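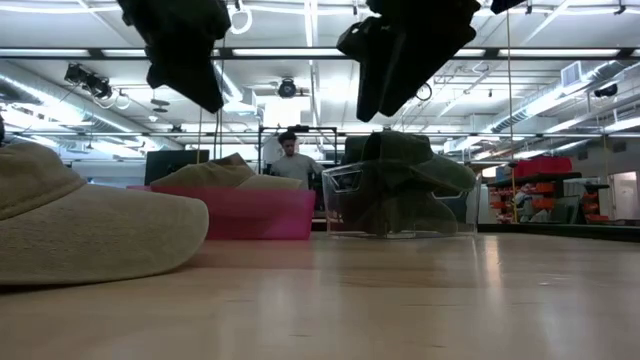

4.2 帽子の置き方と箱の透明度

本節では、つばのある帽子を箱に片付けるとき、箱の透明度が置き方にどのような影響を与えるかを検討する。前節で扱ったタオルや靴下は、畳むことによって形をほぼ自由に変えることができた。これに対して野球帽型の帽子は、頭を覆う部分が柔らかく、つばの部分が硬い。一つの物の中に、畳める部分と畳めない部分が同時にある。したがって、参加者は箱に入れる前に、つばをどちらへ向けるかを決めなければならない。

参加者は、Derley地区に住む成人14名である。全員が、自宅で帽子を日常的に使うと事前の質問票に答えた。課題は木の天板の机で行い、帽子と箱の最初の位置は参加者ごとに変えた。指示は「普段、家でするように片付けてください」という一文だけとし、箱の選び方、重ね方、つばの向きについては何も述べなかった。時間の制限は設けていない。

箱は、色の付いた半透明のものと、無色透明のものを使用した。図1では、ピンクの半透明の箱の縁からベージュの帽子の上部が出ており、無色透明の箱では、暗いオリーブ色の帽子のつばの向きが壁を通して分かる。カーキ色の帽子は箱の外で横向きになっている。以下では、このように帽子の一部が箱の縁より高い位置にある状態を「突出」と呼び、全体が縁より低い位置にある状態を「収納」と呼ぶ。突出は失敗を意味する語ではない。Makhubelaが以前に指摘したように、家庭では、次に使う物をわざと見えるように残すことがよくあるからである。

結果として、突出は低い半透明の箱で多く観察された。この差の一部は箱の高さによって説明できるが、高さだけでは説明が難しい例もあった。たとえば、ある参加者は半透明の箱に帽子を一度深く押し込み、その後で少し引き上げた。課題後の面接で、この参加者は「色のある箱だと、中のものがどの帽子か分かりにくいので、少し出しておきたい」と述べた。同じ趣旨の発言は、ほかの参加者からも得られた。一方、無色透明の箱については、縁から出すことよりも、つばをどの壁に向けるかについての発言が目立った。つばを長い辺に沿わせると形が崩れにくいという意見と、つばを手前に向けると取り出しやすいという意見があり、両者は一致しなかった。

持ち手の穴についても、予想しなかった発言があった。無色透明の箱の側面には持ち手として切り抜かれた穴がある。私たちはこれを運搬のための形としか考えていなかったが、参加者の中には、帽子の状態を確認する窓のように穴を使う者がいた。穴から指を入れ、つばの端に触れて向きを直した例もある。この行動は2名に限られるため、一般化はできない。しかし、箱の評価を容量と透明度だけで行う従来の方法には、見落としがある可能性を示している。

帽子の色の影響は、明確ではなかった。使用した帽子は緑や茶に近い落ち着いた色が中心であり、互いの差が小さい。そのため、色によって箱を分けるという行動は、この材料では起こりにくかったと考えられる。Pillayの予備調査では、明るい色の帽子を混ぜた場合、参加者はまず色で分け、次に大きさで分けた。本調査でこの順序が確認されなかったことは、参加者の習慣の違いよりも、材料の選択に原因があると思われる。

評定の方法についても述べておく。突出と収納の区別は、AdamsとZwaneが独立に行った。判断が分かれたのは4件であり、いずれも帽子の上部が縁とほとんど同じ高さにあった。この4件は、Caldeiraを加えた協議によって決定した。つばの向きについては、箱の長い辺を基準とし、斜めの場合は近い方の辺に含めた。この処理によって、意図的に斜めに置いた例が区別できなくなった点は、本調査の限界である。

さらに、帽子の使用歴を統制しなかったことにも注意が必要である。よく使われた帽子は布が柔らかくなり、狭い箱にも入れやすい。新しい帽子では、頭を覆う部分が自分で形を保つので、押し込むことに抵抗を感じる参加者がいた。「つぶすのはかわいそうだ」という表現を使った参加者もおり、帽子の扱いには、物理的な硬さとは別の基準が関わっているようである。この問題は、Emumley地区で行った家庭訪問の記録とあわせて、5節で再び取り上げる。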